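From: Pierina Sanna
To: Skemwood Table & Linen list
Date: 31 January 2024
Subject: Re: Cloths and mugs for the March breakfast

Lucrezia Donati wrote:

> Hi all,
>
> Pierina offered to work out the tables for the March breakfast, so I'm
> handing her my two big worries. First, do we really want cloths? The
> tables at Utach are nice wood and I'd hate to cover them all up, but bare
> wood plus hot mugs makes me nervous. Second, if everybody brings mugs
> from home, nothing is going to match. Should I ask the Radonjić shop
> what they'd charge to lend us a plain white set?
>
> Also, who has the baskets?
>
> Lucrezia

Lucrezia, please don't borrow the white set! I've been playing with this at home and I'm so happy with the mismatched mugs that I want to talk everybody into them.

I started with the cloth. I tried my good white one first and it looked like a wedding, and then a checked one that fought with every mug I own. The one I like best is a pale sage green. It's a soft enough color that a dark red mug looks wonderful on it, and so does a white cup with green and yellow on the side (the green in the pattern sort of talks to the cloth, I love that). And you get to keep your wood! If you fold one edge of the cloth back on itself and let it run at a slant, a good stretch of table stays bare, and next to the sage the wood looks really warm, knots and all.

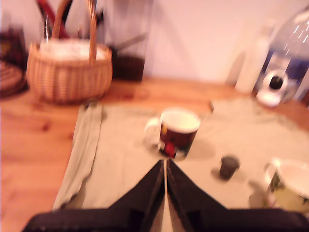
WHAT I'D DO ON THE DAY

Cloths: one per table, sage or anything close to it. If you have a pale green or a soft gray-green in a drawer, bring it along, they don't need to be the same. Don't kill yourself ironing. A few creases are fine with me, and a folded edge is going to wrinkle a bit whatever you do. Spread the cloth over the part where people sit and leave the wood for the baskets.

Mugs: bring two each, and bring ones you like drinking out of. Patterned is great, dark is great. I'd put a strong color in the middle of each table and work out from there. Six of us have said yes to this already, so we should have plenty to move around.

Little cups: I've gotten very attached to the idea of one tiny dark cup beside the big mugs, the size you'd pour a shot in. Jam, salt, one flower with a short stem — anything small. A dark gray one looks terrific on the green. Does anyone have more of those?

Baskets: I like a light wicker one with the tall arched handle, lined with something white, set at the back on the bare wood. The handle gives you some height, so you can skip the vases and people can still see each other. Rolls in those, please, and the jam can go up front. The Rusoren hall cupboard should have a couple more, Lucrezia, so try there before you buy any.

THINGS I STILL NEED

Table measurements from Utach. I only know the long ones by eye and my cloth may come up short.

Somebody to tell me if paper napkins are OK. We have almost 500 left over from the fall supper and they're plain white, so they'd go with the basket linings. I figure 100 will be more than enough for a breakfast.

Any sage fabric you don't want. I'm happy to hem it, I have the machine out anyway.

Write back to the list and not just to me, so Lucrezia sees it too. And if you have a mug you think is too loud, that's the one I want!

Pierina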